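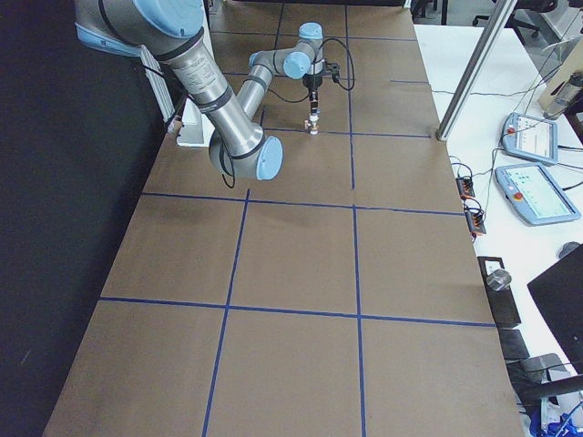
Kerslake kraft table cover and Badico blue layout tape – long-term review

Reviewed by Murray Ngata

Verdict: a good cover at a fair price, paired with a tape that is better than it needs to be. Buy the paper for any long bench that has to be marked out and replaced a few times a year. Buy the tape even if you already have paper.

What was tested

One roll of Kerslake brown kraft in the heavy grade, and 2 rolls of Badico tape in blue. The paper was laid over a long worktable as a single sheet, pulled tight and fixed on the underside. The tape was used to divide the surface into rectangular cells.

Laying the paper

The roll has a strong curl for the first few turns. Reverse-roll it and leave it overnight under something flat. Without that step the near end lifts and any line taped across it will pucker. Once flat it stays flat. Dry July air made no difference that I could measure, although Isla Tuhiwai had some rippling on a bench next to an open window.

The sheet cuts cleanly with a fresh blade and badly with a dull one. The core is marked every 89 mm, an interval that corresponds to nothing I own.

Surface

Matte, with no glare under overhead tubes. Pencil takes well and erases poorly. Smudges and scuffs show as faint darker patches inside the cells, and wiping spreads them. They do not affect use. If appearance matters, the coated Prundmont sheet cleans up better, but tape edges lift from it within a week.

Tape and grid

Blue on brown gives plenty of contrast, and a line can be picked out from the far end of the table. Adhesion is moderate. A strip can be lifted and relaid once without pulling fibers; on the second lift it takes a skin of paper with it.

The tape stretches slightly if pulled hard off the roll, and a stretched strip creeps back and goes crooked. Lay long runs slack and press down from the middle. My lowest cross line has a slant, and I have left it. For work that depends on the cells being square, snap a chalk line first – the tape follows it without trouble.

Wear

After 143 hours of use there were no tears. The first sign of wear was fuzzing along the front edge where sleeves rub. Tape crossings held.

Problems

The Erier dispenser sold with the tape is poor. The cutter clogs, and the spring on mine failed in the first month. Shayne Hapeta had the same fault. Use scissors.

Replacement paper rolls are listed under part 719.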